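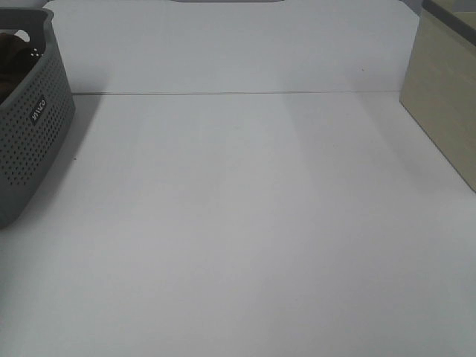

September
By Viola Benedetti

I finally gave in and bought a plastic storage basket, the kind with all the little round holes in the sides, and I have to tell you, I'm hooked. I'd been piling my craft stuff on the end of the work table since spring (glue sticks, ribbon, a stapler that hasn't worked since we moved) and every time I wanted to cut fabric I had to shove it all over to one side first. Now it goes in the basket, and the basket goes on the left!

I picked dark gray because it hides marker smudges, and I'd skip the really bright ones unless your room can take it. The holes are great for airflow if you store yarn or damp paintbrushes, but pins go straight through them, so mine live in an old Granon cookie tin. Ask my left foot how I learned that.

Geetha Murthy wrote in after the last issue to ask how I keep a white table white. Dish soap, warm water and a soft cloth, every evening, before I sit down and lose the will. For ink I use a bit of rubbing alcohol, but try it on a corner first!

Next month I'm tackling the button jar. I got as far as 261 last time and then the cat came in.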